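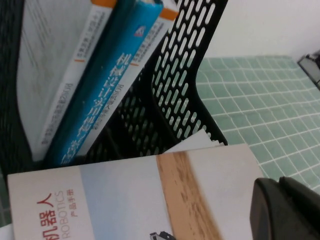

Book test for grippers: quick tips

Updated Mar 7, 2024. Typed up between runs, sorry for the mess.

If you want to know which gripper is any good, skip the foam blocks. Get books. Worn ones, different thicknesses, standing in a desk file holder. Thin covers bend, fat ones lean, and the holder walls leave you almost no room for a finger. We ran the Sevel two-finger against the Mamani soft pads for most of September and books split them apart faster than anything else on the bench.

What to get out first

A file holder with slots or mesh in the sides. Four or five books. At least one hardcover with some beating on it. Felt dots or putty for the holder's feet. Masking tape, pencil. A cheap kitchen scale if you have one.

Don't buy new books. Slick covers, stiff spines, they all behave the same. Scuffed covers grab differently from one end to the other and thats what you want.

Set the holder down first

Tile is slippery. Holder creeps every time a finger bumps it, and then your saved positions are junk. Putty under all the corners, press hard, leave it overnight. Gijs Koster uses double-sided carpet tape. Holds better, but you'll be scraping it off with a razor blade after.

Pencil marks where the corners go. Do it before the first run, not after the tenth like I did.

Closing speed

Start slow. Slower than the manual says. The Sevel comes set fast and on a fat paperback it punches the page block crooked before the pads are even flat. I dropped it to 16 percent and left it there.

Soft pads can go faster. They give. But they also roll the front cover back if you come in off center, so check your centering before you blame the pad.
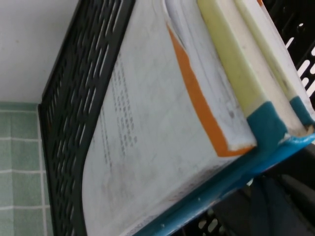 How far down the spine should the fingers go?
A third of the book's height is plenty for a paperback, and closer to half for a heavy hardcover. Any deeper and the fingertips start hitting the neighbors.

Wrist camera

Focus it at pick distance, lock it there. Autofocus hunts like crazy over a slotted holder, keeps grabbing the holes instead of the book. Light comes through the slots too and throws the exposure off. Fix: sheet of gray card taped behind the holder, outside. Took two minutes. Should of done it on day one.

Wipe the lens. Every session. Microfiber, dry.

Small print on covers will be mush at close range, don't plan on reading titles. Go by color. An orange edge or a blue spine is easy to pick out, a plain white cover next to another plain white cover is not.
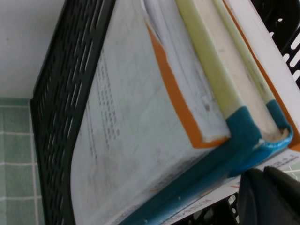 Controller settings worth writing down

Force limit. Closing speed. Approach angle. Controller version, people forget that one. We lost a whole set of runs when the Terkance box updated itself overnight, so turn auto update OFF.

Write it on paper next to the arm. Hamdia Negash keeps hers on an index card inside the cabinet door and it's the only copy that ever matches the machine.

Leaning books

Most misses come from lean. Match the wrist to the book's angle before closing, don't try to straighten the book with the fingers. If the wrist can't get there, shove a bookend in and stand the whole row up. Counts as cheating for the hard test, fine for the first week.

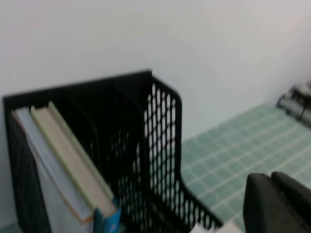

Two books up against the left wall of the holder.

Scoring

Keep it dumb. Lifted clear, or not. We did 2,379 tries over both grippers, one line each in a spreadsheet, and the Mamani pads came out at 91 percent. Sevel was lower on thin books, better on the heavy stuff. Note which book, every time, or the total tells you nothing.

Swap grippers every 2 hours, not every day. Bench light changes, pads warm up, you get tired.

Cleaning pads

Book dust kills grip. Damp cloth, let them air dry. No alcohol on the soft ones, Farhad Nikzad did that and they went shiny. Masking tape pulls lint off if you're in a hurry.

Next up is the Plandilia three-finger, if it ever gets here. Will add a section.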